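Filed under: Course Materials > Patient Handling and Transport

Unit 4 – Moving a patient from bed to transport chair
Handout revised August 8, 2002

Read this before the practical. The Lanorville site uses the Hemitz chair and the Sukby site uses the Tierney. The brakes are in different places, but the transfer is the same on both.

1. Before you touch the patient

Check the chart for weight-bearing status and any recent surgery. Ask the patient which side is stronger. Put the chair on that side, angled toward the bed, with both brakes locked and the footrests swung out of the way. Move IV lines and catheter bags so they will not pull during the turn.

Lower the bed until the patient's feet can rest flat on the floor. Knees should be bent at 90 degrees or slightly less.
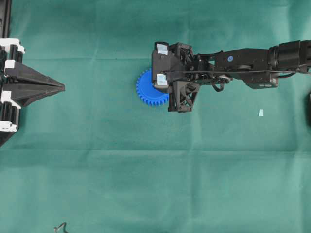
2. Sitting up

Raise the head of the bed, then bring the legs over the side. Let the patient sit for a minute and ask about dizziness. If systolic pressure falls below 90, lay the patient back down and call the charge nurse. Do not go on with the transfer.

3. Stand and turn

Fit the transfer belt over clothing, snug at the waist. Hold it from underneath with both hands. The patient pushes up from the mattress – arms around your neck are not allowed. Turn in small steps until the backs of the legs touch the chair, then lower slowly.

4. Limits

Anyone who cannot hold weight on at least one leg goes by mechanical lift. See Unit 6.

Practical check: 100 points, 90 to pass. Failing to lock the brakes is an automatic repeat. Bring flat, closed shoes.

Share this page (3) | Comments (0)

This site uses cookies. By continuing to browse you agree to our use of cookies.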